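Keeping a repair from turning into a treasure hunt

I've lost more small parts to my own workbench than I care to admit. Springs, washers, the funny little spacer from the bread machine (still missing, three years on!). So these are the habits I've picked up, mostly by crawling around the garage floor with a flashlight.

Clear the table first. I mean completely, coffee mug included. I like a dark top with no shine to it, and I put a white board in the middle to work on. Pale parts show up on the table, dark or colored ones show up on the board, and when something rolls off you can see where it went.

Lay things out in the order they came off. I start at the top left and go across like I'm writing a letter. If two pieces look alike, draw around each one in pencil and write a word or two inside the outline. My neighbor Minttu Hämäläinen does this with her sewing machine and she's never had a screw left over. I usually have at least one. 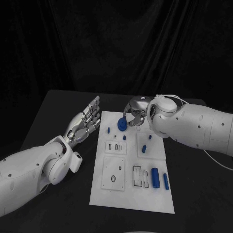 Gears and pulleys deserve a bit of patience. Hold them by the rim, line the hole up with the shaft, and lower them straight down. If it won't go, lift it off and try again, and please don't reach for the mallet! I cracked one on my old Santoso mixer that way and the replacement cost me 53 dollars plus shipping.

Turn each wheel by hand before you add the next. You're feeling for a rub or a tight spot, and it's so much easier to fix now than with the cover back on. Belts go on last, and I always check mine again in July when the garage gets hot.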